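Pawlak hand-held gripper, three months of use
Reviewed by Levente Pintér, September 2018

I bought the Pawlak gripper for 289 pounds from the Grandstead shop. We use it in a small project in Cindthorpe, where people show household tasks by hand and the recordings are later used to teach a robot arm. So the gripper is opened and closed many hundreds of times in a day, and I think my experience is harder than what most buyers will have.

First the good side. The handle is comfortable, also for small hands, and the trigger needs little force. The fingers can be changed with one hex key. After 29 days of daily work I had no complaint and I was ready to write a very kind review.

Then came the fault. One afternoon the fingers closed on a sock and did not open again when I released the trigger. I thought the sock was caught in the slide, but it was free. The return spring had come off its pin inside the body. I put it back, which took me the whole evening, and it held for 3 days before it jumped off again.

The worse matter is what happens in the moment when the spring leaves the pin. The fingers can snap shut without any warning. Indira Annamalai from our group had her fingertip between them while she was straightening a cloth, and she got a blue nail. It was a small injury – but the manual says only "keep hands clear", and gives no word about the spring.

I wrote to Pawlak with photos of the pin. They answered after nine days and sent a new spring with a longer hook. It is better. I have made 93 test recordings with it and the fault came back one time, when I pulled the trigger very fast. With slow movements I could not repeat it.

Soft things are where I pay most attention now. Mesh and towels go easily into the openings of the fingers, and then one wants to help with the other hand. Please do not do this. Put the tool down, open it fully, and take the cloth out after.

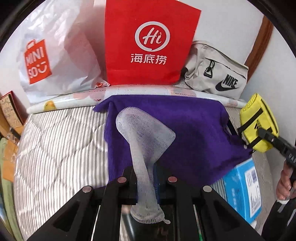
Weronika Chmielewska wrote to me that her gripper has the longer hook from the factory and still lost its spring in the second week. She fixed it with a drop of thread glue on the pin and has had quiet since then, although she is afraid it will end her guarantee. I asked Pawlak about the glue and they did not recommend it, but they also did not say no.

My rating is three stars from five. For hard objects and slow work I would buy it again. If you record with students or with children near, wait for the next version, which the shop expects in December, and ask before paying if the pin has been changed.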